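Selling a run of old book club crime hardbacks: one lot or singly?

Books & Collecting > Selling

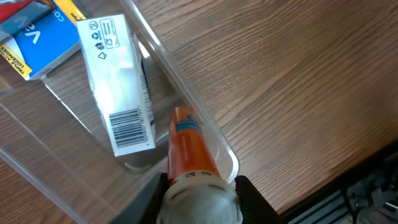

Fionnuala Egan
Singly, if you have the patience. Book club editions go for very little in a lot, and a dealer will offer you even less. Check each one for a dust jacket first. I sold 13 with jackets last September and made more than I did on the other 70 put together.

4 votes

mahawong
What are they? I have the same problem with my uncle's books. 80 of them, mostly book club, a few ex-library. He wrote his name in every one in ballpoint. Does that matter much?

0 votes

trodthorpe_reader
A name on the front endpaper knocks a bit off but won't stop a sale. Library stamps and pockets are worse. For the original post, look at the copyright page and the jacket flap. No price on the flap often means book club, but some publishers left it off trade copies too, so compare the size and binding before you list anything. Post by author if you can't face doing them one by one. Groups of four or five sell fine.

2 votes

3 replies | 145 views | Share

Related
Removing price stickers from old jackets
Are ex-library mysteries worth keeping?
Musty smell in paperbacks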